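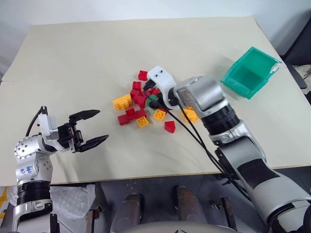
# 筛掉一部分演示数据，策略真的变好了吗：复现 Grenik 的笔记

研究笔记 > 机械臂 > 复现

首页　归档　标签　关于　订阅

2023年10月17日

先把结论放前面，省得有人看到一半来问：在我们这张桌子上，用我们的双臂、我们的积木，Grenik 那套“先打分再筛数据”的流程没有表现出它论文里说的那种提升。我没有说它是错的。我说的是我没看见，而且我现在有点怀疑，原文里看见的那个东西，有多大一部分跟打分有关。

起因是 Khang Lò 在夏天那次组会上讲的一个报告。他在 Clallisov 做数据质量，讲得很清楚，幻灯片也很漂亮。核心意思是：遥操作采回来的演示里有很多“坏”的，犹豫、重抓、绕路、两只手互相等；用一个叫 Sullix 的打分模型给每条演示估一个进度曲线，曲线不干净的扔掉，剩下的拿去做行为克隆，数据少了，策略反而更好。他们报的任务是双臂收拾散落的小物件，跟我们手上的任务几乎一样，散在桌上的积木，一块一块放进盒子里。

我当时坐在后排，第一反应是：扔掉难的样本，然后在什么样的测试分布上变好了？这个问题我当场问了，得到的回答是“测试的初始状态是随机的”。随机这个词在机器人论文里大概是承担工作量最大的一个词。谁来随机，怎么随机，摆积木的人知不知道这一轮跑的是哪个模型，这些都在这个词下面盖着。

回来以后我跟 Zhiqiang Zeng 商量，反正数据是现成的，干脆自己跑一遍。

## 任务和台子

任务没什么花样。米色的大桌面，中间散着一堆积木，红的和黄的居多，绿的只有一块。桌子靠里偏右放一个蓝绿色的半透明盒子，敞口。两条臂从桌子这边的左右两侧伸过去，左边那条手上是黑色的二指夹爪，右边那条是白色的夹爪，指尖是黑的。左臂上贴着手写的 646，下面是 R3，所以我们平时就管它叫646，右臂没有名字。

两边夹爪不一样，这一点对后面的讨论有影响，先记下来。左爪的指头带齿，抓积木侧面比较牢，但是张开以后占地方，在积木挨得近的地方容易把旁边的一起推走。右爪外形是弯的，从上往下插进积木堆里比较顺手，代价是它自己会挡住要抓的那一块。从头部相机看过去，右爪一放低，爪尖底下那块积木经常只剩一个角，再加上夹爪的线也从那里垂过去，模型那一刻到底是看着什么在做决定，我一直很好奇。

盒子放在右臂手腕再往里一点的位置，这就让右臂天然占便宜。左臂想直接往盒子里放，路上得跟右臂错开。遥操作的人很快会发现这一点，然后形成习惯：右手多干，左手拨一拨，把远处的往中间赶。不同的人习惯不一样，有的人左手基本停在半空，有的人会认真地两手轮流。这种差别在数据里非常明显，扫一眼关节轨迹就能把操作者分出来。

全部数据是810条演示，采集的时候没有挑过，除了中途急停和录制失败的，其余都留着。任务在我们内部属于 Ding 这个任务集，里面还有叠毛巾和插笔之类的，这次只用收积木这一项。

## 按他们的流程走一遍

第一步，用 Sullix 给每条演示打分。模型权重是 Clallisov 放出来的，我们没有微调。原文说最好在自己的场景里微调一下，但主实验那张表用的是没有微调的版本，我就跟主实验保持一致。

第二步，按分数排序，设阈值。这里就出现了第一个让我不舒服的地方。原文的阈值是“根据分数分布的拐点选取”。我把我们的分布画出来，平平的一条坡，哪里都可以算拐点，哪里都可以不算。我和 Zhiqiang 各自在图上指了一个地方，差得很远。最后我们发邮件去问，Khang 很痛快地回了，说他们是看进度曲线出现回退的次数，没有明显回退的就留。照这个规则筛完，剩525条。

第三步，训练。策略结构、图像分辨率、动作块长度全部不动，训练步数也不动。注意，步数不动意味着数据少的那一组每条演示被看到的次数更多。原文也是这么做的，一句话带过。我觉得这个选择可以讨论，但既然是复现，先跟着。

第四步，上真机评测。每个模型跑100轮，每一轮开始之前把积木重新撒一次。

走到这里，如果我只比“全量”和“筛过的”两组，就等于把原文的实验原样抄了一遍。结果嘛，筛过的那组确实略好一点。假如停在这儿，我可以写一篇心满意足的复现成功。

## 多加的一组

我们多加了一组：从全部数据里随机抽525条，不看分数，闭着眼抽。

为什么要加这组，我以为是不用解释的，可是原文没有，我后来翻了几篇做数据筛选的工作，没有的也不少。“筛过的”跟“全量的”相比，同时变了两样东西：一是留下的内容，二是数据量，以及连带着的每条演示重复的次数。如果随机抽同样多的一份也能得到差不多的成绩，那打分模型的功劳就得打个折扣，折多少看差距。

随机抽的那组换了3个随机种子，每个种子抽一份不同的子集，分别训练，分别上真机。筛选那组和全量那组也各训了3个种子。这样算下来上真机的轮数就很可观了，Zhiqiang 和我轮着撒积木，撒到后来两个人看见红色的方块都有点烦。

结果是这样的：随机抽的几份里，有一份比筛选组最好的种子还好，有一份比全量组最差的种子还差，剩下那份混在中间。筛选组的几个种子挨得近一些，但整体落在随机组的范围里面。全量组也落在里面。把置信区间画出来，全都叠在一起。

我不打算在这里贴成功率的具体数字。原因很朴素：这些数字贴出去，就会有人截图，截完图就只剩数字，区间没有了，撒积木的方式也没有了。完整的表会放在11月的技术报告里，连同每一轮的录像。

## 种子之间的差别

最想让大家看的其实是种子之间的差别。同样的数据、同样的结构，只换种子，真机上的表现能差到让一篇论文成立或者不成立的程度。这种差别在训练损失上完全看不出来，几条曲线盖在一起，用离线的动作误差去排也排不对，排名第一的那个上真机是倒数。

而且失败的样子也不一样。有一个种子特别喜欢在积木堆上方悬着，右爪下去一点又上来一点，像在犹豫，超时了还没碰到东西。另一个种子很果断，果断地把两块挨着的一起夹住，抬起来，掉一块，再去夹，再掉。还有一个种子左臂基本不动，单靠右臂把能够到的都收了，左边那几块留在那里，最后算失败。第三种在我们的打分标准里得零分，可是在我眼里它是三种里干活最多的。

说到打分标准，原文用的是二值成功：所有积木都进盒子算成功，否则算失败。我们主表也跟着用了。二值成功的问题谁都知道，积木多的时候它基本上是在量最后一块的运气，最后一块往往躺在一个刁钻的位置，比如侧立着，或者正好压在手腕下面看不见的地方。我另外记了放进盒子的比例，用这个指标看，各组更接近，差别几乎没有了。

有朋友看过初稿以后说，这恰好说明筛选有用，它提升的就是“最后一块”的能力。有可能。但随机组里最好的那份也提升了最后一块，它可没有看过分数。

## 谁来撒积木

这一段我想多写一点，虽然写进论文里大概只有一行。

开始评测的头几天，我们没有做盲测。我撒积木，Zhiqiang 启动模型，我知道这一轮是哪个模型。我自认为撒得很公平。后来我们把撒完以后的初始图像拿出来，按模型分组，量了一下积木之间的平均间距。我撒给筛选组的那些轮，间距偏小。也就是说我在不知不觉地为难它，因为我不信它。

看到这个结果的时候我不太好受。我一直觉得自己的怀疑是冷静的那种怀疑。那几天的数据全部作废，重新来过，改成由脚本抽签决定跑哪个模型，模型名字换成代号，撒的人背对屏幕，撒完以后再按开始键。前面说的100轮，全是改完之后跑的。

盲测以后筛选组的成绩好看了一些，全量组难看了一些，差距往原文的方向走了走，但还是被种子之间的差别盖住。我把这一点如实写在这里，算是对 Khang 的一点公平。

反过来想，如果一个相信方法的人来撒呢？我能把积木撒紧，他就能把积木撒松，而且他也会真心觉得自己很公平。所以我现在看到“初始状态随机”这几个字，会去找后面有没有写怎么随机的。通常没有。

还有一种偏差跟人没有关系，是时间。上午跑的和傍晚跑的，光线不一样，桌面那种浅色对光很敏感，墙又是差不多的浅色，桌子后沿和墙之间的分界在傍晚会变淡。我们把各组打散在一天里交替跑，没有一组集中在某个时段。早先那批作废的数据就有这个问题，全量组大部分是傍晚跑的。

线也是一个变量。右爪的两根黑线从外侧垂到桌面上，跑久了会慢慢换位置，有时候离积木近，有时候远。演示数据里线的位置跟评测时不完全一样。我试着把线用扎带固定过一次，固定以后所有模型都变差了，包括全量的。我猜是模型把线的样子也当成了某种线索，这个只是猜，我没有做消融，也不太想做。

## 打分模型在看什么

接下来我去看被扔掉的那些演示。

如果 Sullix 真的在挑“坏”的，被扔掉的应该有明显的毛病。我把扔掉的随机抽了一批，跟留下的混在一起，让 Zhiqiang 不看分数，凭感觉判断哪条会被扔。他判得比抛硬币好一点，好得有限。然后他说了一句很有用的话：“绿的那块先拿走的，好像都留下了。”

我回去查。还真有这个倾向。整堆积木只有一块绿的，操作者有的一上来就先抓它，有的放到最后。先抓绿的那些演示，分数普遍偏高。我对这个现象的解释是：打分模型估计进度的时候，很大程度上在看画面里颜色的变化，绿的不见了，画面的“种类”少了一种，它就觉得进度前进了一大步；绿的一直留着，后面红的黄的一块块减少，它反应比较迟钝，曲线容易出现平台和小回退。

为了验证，我做了一个很土的测试。把几条演示的录像里绿色那块改成红色，其他什么都不动，再打分。分数变了，有几条从留变成扔。操作的动作一帧都没有变。

所以筛选之后的数据，有一部分其实是按“先抓哪块”挑的。这跟操作者绑得很紧，因为先抓哪块是个人习惯。再往下查，留下的比例在操作者之间差别很大，有一位同事的演示被扔掉了大半，他恰好是两只手用得最均衡的那位，左臂的动作大部分都来自他。

这就跟前面那个失败样子接上了。筛选组的种子普遍左臂偏懒。在我们的盒子摆在右边的情况下，左臂懒一点不太吃亏，有时还占便宜，两臂打架的机会少了。可是如果把盒子挪到左边呢？

我们挪了。没有做满轮数，每组只跑了一小批，所以下面只能算印象：筛选组掉得最厉害，右臂伸过来够盒子，左臂停在那里挡路，两边的防碰撞一触发就停机。随机组也掉，掉得少一点。全量组最稳。轮数太少，区间很宽，我不会拿它去下结论，但如果只能押一个方向，我押这个。

## 右爪挡住的那一块

再说一个跟筛选没有直接关系的观察，因为它影响我怎么理解“犹豫”。

原文把犹豫当成坏数据的特征之一：手停在目标上方，小幅来回，进度曲线走平。听上去很合理，谁愿意让机器人学犹豫。但我把自己采的那些犹豫片段翻出来看，很多时候我停在那里，是因为我从屏幕上看不见爪子底下那块。我把手腕稍微偏一偏，露出一个角，确认了朝向，再下去。这个动作从曲线看是犹豫，从任务看是在找信息。

扔掉这些片段，模型就少见到“看不见的时候该怎么办”的例子。评测里筛选组有一类失败很典型：右爪直直地下去，位置差半块积木，爪尖磕在积木顶面，积木歪了，它照样合爪，夹空，抬起，去盒子上方张开，回来。整套动作做得行云流水，什么都没夹到。全量组也会夹空，但夹空之后偏一下手腕再试的情况要多一些。

我数过这一类，筛选组确实更多，但分类是我看录像人工标的，标的时候知道分组（又是同一个毛病），所以这个观察要打折扣。Zhiqiang 准备盲标一遍，标完再说。

说句公道话，演示里也有真正的坏犹豫。操作者走神，接电话，跟旁边的人聊天，两只手停在半空。这些扔掉我双手赞成。可是这些用一个最简单的规则就能找出来，两臂都静止超过一段时间就切掉，用不着一个大模型来估进度。我们试了这个土规则，只切静止片段，一条演示都不扔。单个种子，成绩跟筛选组最好的那个差不多。只有一个种子，所以这句话的分量跟前面批评别人的那些一样轻，我知道。

## Khang 的回信

初稿写完以后发给了 Khang，他回得很快，态度很好，我挑他同意公开的几点转述。

他认为我们的数据太“干净”，操作者都是熟手，他们那边有大量新手采的数据，坏的比例高得多，筛选的空间也大。这一点我接受。如果数据里真有大量垃圾，扔掉垃圾当然会变好。只是这样一来，结论就该写成“对新手采集的、混杂严重的数据，筛选有帮助”，原文的标题可没有这么谦虚。

他对绿色积木那个测试很感兴趣，说他们没有注意过颜色，他们用的物件颜色杂，不会出现某一种只有一件的情况。他打算回去查。

关于随机抽样的对照，他说他们做过，结果“明显更差”，因为篇幅没有放进去。我问能不能看看，种子有几个。这一条目前还在等回复。我没有别的意思，他最近在赶别的东西。

关于盲测，他说真机盲测成本太高，大家都不做。前半句我不同意，抽签脚本我写了一个下午。后半句我同意，这正是我担心的。

## 我会改变看法的情况

怀疑如果没有一个撤退的条件，就成了脾气。所以把条件写在这里。

给我看一组实验：同样大小的随机子集做对照，种子不要少于我们的，撒物件的人不知道模型是哪个，盒子左右两边各测一次，筛选组稳定地高出来。高出来多少不重要，稳定就行。那我就把这篇的标题改掉，在开头道歉，并且把 Sullix 接进我们的流水线。

或者退一步，证明打分跟颜色无关。把所有积木换成同一个颜色，重新采一批，看分数还能不能把演示分开，分开之后训练出来有没有差别。这个实验我们自己可以做，积木要重新买，也要重新请人采，排在11月之后。

在那之前，我们的默认做法是：全量训练，切静止片段，不按分数扔演示。Ding 里的其他任务暂时也这样。叠毛巾那一项有人想试试筛选，我不拦着，但请带上随机对照。

## 一些零碎

有人问整个评测花了多少时间。没有细算。光是存下来的录像就有超过525段（这个数和筛完剩下的条数撞上纯属巧合，是作废的那一批），舍不得删，硬盘快满了。

有人问能不能用仿真代替一部分评测。积木互相挤着的时候，仿真里的接触跟真的差得比较远，尤其是右爪插进去把旁边的挤开那一下。我试过，仿真里几组的排名跟真机对不上，换一个摩擦系数排名又变了。仿真用来排除训练崩掉的模型还行。

有人问两边夹爪为什么不换成一样的。换过，换成一样以后旧数据就没法用了，又换回来了。

抽签脚本和换代号的脚本整理好以后会放出来，代码很短，注释比代码多。量积木间距的那个还很粗糙，盒子的边缘偶尔会被认成积木，要手工剔，先不放了。

评论里如果有人也跑过 Grenik，不管结果好坏，麻烦写一下种子数和谁撒的物件。

相关文章

- 动作块长度到底该怎么选：一次不太成功的扫参
- 二值成功率之外，还可以记什么
- Ding 任务集采集手记：插笔
- 操作者习惯能从关节轨迹里认出来吗
- 离线误差排不出真机名次
- 叠毛巾的评分标准，第二版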